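Support > Capture units > Closed tickets

Ticket 839: flow alarm on the Langat truck unit
Opened by Felicja Marciniak, Fillari depot
Last updated: 8 January 2021

Felicja: Good morning. Since the last software update, our carbon capture unit stops after one hour of driving. The display shows "low flow". The truck runs normally. I already restarted the unit two times.

Gunther Nolte (Tuleo support): Thank you for the report. Please send me the inlet pressure reading with the engine warm. It should be over 600 on the service screen.

Felicja: The reading is 628, so I think the inlet is fine.
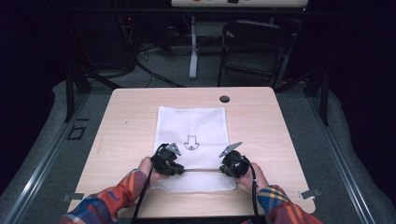 White fabric sheet with the arrow mark, on the table.

Gunther: I agree with you. Please open the settings and look at the alarm limit. For your model it must be 600. I suspect that the update has put there the value of the bigger model.

Felicja: You are right, it was 800. I changed it and saved. The driver will make the long route to Gremik and I will write again.

Felicja: The truck came back without alarm. Can you please correct the update also for our other trucks?

Gunther: Yes, I passed it to Ximena Ojeda in software. Until the new version is ready, please check the limit by hand after each update. I close the ticket.

2 comments | 0 shares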